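How do I get the smell out of a shaker bottle?

Rakiya Effiong
June 13, 2024
I left half a protein shake in my car for 3 days. The bottle is now a biology project. I've washed it 10 times and the lid still smells like a barn. Is it saveable?

Jacobs
Throw it out. You can get a new one for less than you're spending on dish soap.

Folis
Don't toss it yet – the smell is usually hiding in the lid.
1. Pull out the seal, if yours comes out, and scrub the groove with an old toothbrush.
2. Fill the bottle with warm water and a big spoonful of baking soda. Leave it overnight.
3. Rinse, then let it dry with the lid off. Clear plastic is handy, as you can see what you missed.

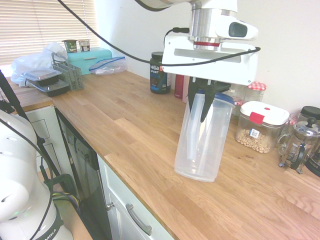 4. Still bad? Repeat with white vinegar. After that, I'm with Jacobs.

Skitinia
I just drink mine faster.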